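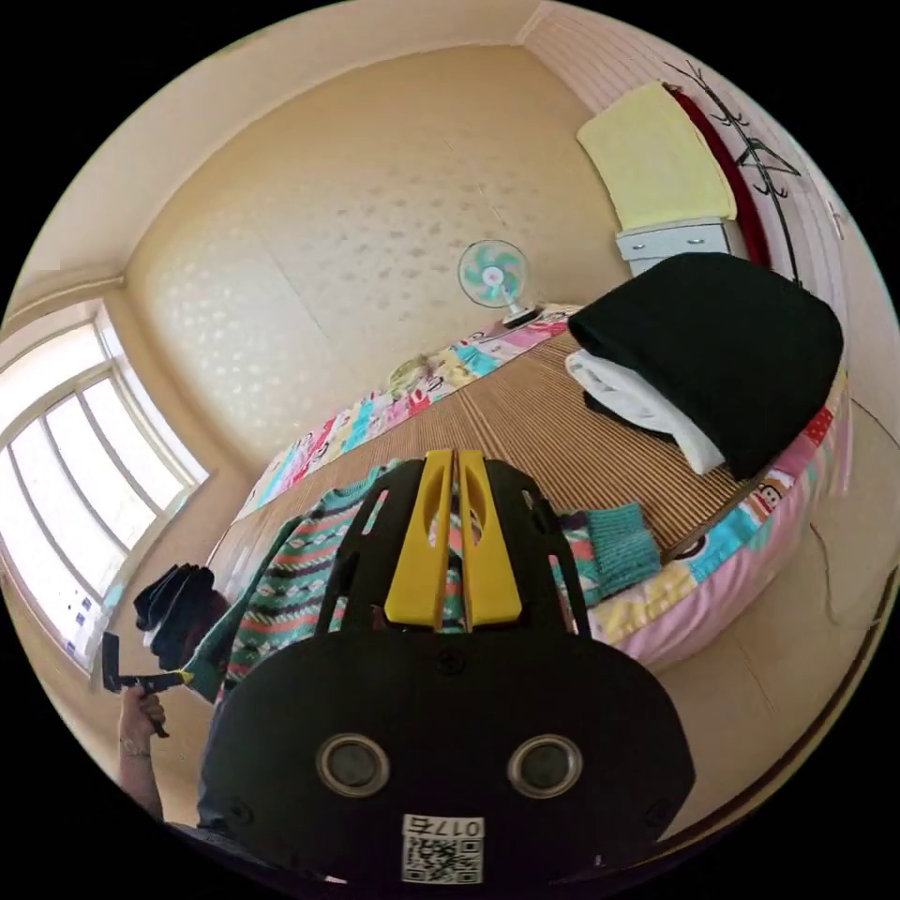
Kurz und schnell aus Pliltstead, 23. März 2023

Ihr Lieben, nur ein paar Zeilen, muss gleich zum Zug. Die Kleidersammlung für den Sommertausch läuft wieder an. Abgabe wie gehabt im Hinterzimmer vom Kimaro, bitte gewaschen und gefaltet. Keine Schuhe diesmal! Der Schrank ist noch voll vom letzten Mal, und zwar nur mit Stiefeln.

Getauscht wird im Juli, genauer Termin kommt noch. Saal im Clandano ist angefragt, Antwort steht aus. Falls das nichts wird, gehen wir auf die Wiese und hoffen auf Wetter. 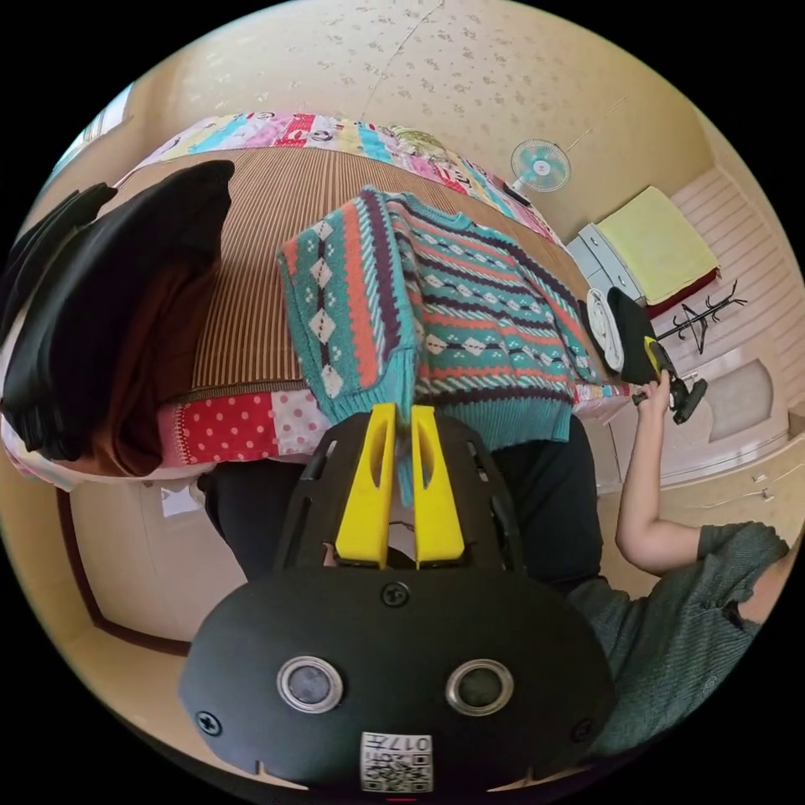
Zu den Wollsachen: bitte vorher auf Motten schauen. Wirklich. Letztes Jahr zwei Kisten komplett aussortiert, war schade drum. Wer sich unsicher ist, packt das Teil ein paar Tage ins Gefrierfach und lässt es danach langsam auftauen. Kleine Löcher stopft Efua Asamoah, sie braucht aber Garn in allen Farben, also schaut mal in eure Nähkästen. Reste reichen völlig.

Dann das Geld. In der Kasse liegen 98 Euro, damit kommen wir bis zum Sommer nich weit. Die Saalmiete schlucken wir schon irgendwie, Getränke müsste jemand spenden.

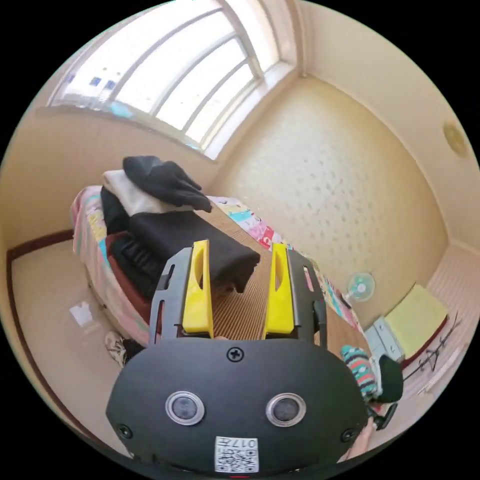
Ach so, Bettwäsche und Decken nehmen wir auch, aber nur ganze Garnituren. Einzelne Kissenbezüge gehen nie weg und liegen dann bei mir im Flur rum. Handtücher gern, die holt die Tierhilfe Sernaton ab, auch wenn sie ausgefranst sind.

Wer beim Sortieren mitmachen mag: einfach auf diese Mail antworten. Kuchen ist da, Kaffe auch. Kleiderbügel bitte selber mitbringen, wir haben viel zu wenige.

Bis bald, muss los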